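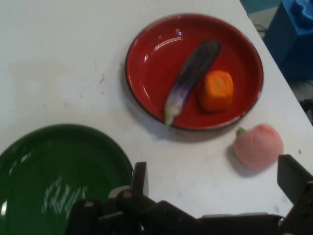
Toy eggplant and an orange toy vegetable in the red plate, white table.

Dec 29, 2023

Dye bath notes, Gurkex wool, second skein set. Working alone, Myrto back in the new year.

Madder first. Weighed out 300 g of dry yarn, scoured last night and left to soak. Alum mordant as before, no cream of tartar this time. Brought the pot up slowly and held it under a simmer for 2 hours. Color on the test strand is a brick orange, duller than the Starnirbridge batch. Their water is softer than ours, so I would like to try the same recipe with rainwater before changing anything else.

Logwood next, same mordant. It went dark very fast – pulled the first skein at five minutes and it was already a heavy purple. Left the second one in until lunch. Not much difference between them by eye. Need to see both in daylight once they are dry.

Ní Bhriain order is for 576 g total in the orange. That means two pots, and they have to match. Diarmuid thinks we should dye it all in the big Dralik kettle. I don't trust the bottom of that kettle, it scorches.

Rinse water from the madder still running pink after the fourth change. Left it to stand overnight.

To do:
Order more alum.
Label the logwood skeins A and B before they get mixed up.
Light test strips in the south window, leave until March.
Ask Myrto where the good thermometer went.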